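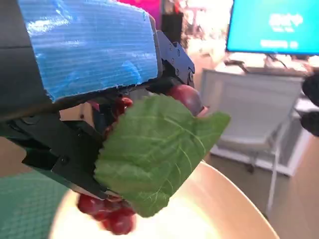 Search the diary Enter keywords

June, late evening

Grapes again, and what a good day! Parveen Gunawardena's new grip controller for Kileo finally runs at the same rate as the planner, so the fingers ease off when the load sags – no more waiting on a stale force reading. I retuned the 2 filter gains before lunch and replayed all 2,556 logged grasps through it. The leaf still confuses the segmenter (it wants leaf and fruit to be one blob), but I have an idea for that.
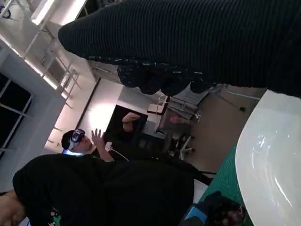

After lunch Radomir Vlachou and I went after the lag in the headset teleop. We found a smoothing buffer holding 4 poses for no reason I can remember, and I'm fairly sure I wrote it. Out it goes! Tomorrow: leaf masks, then merge the branch before Moynihan wants it.

Print | E-mail this
Shares 4 | Comments 2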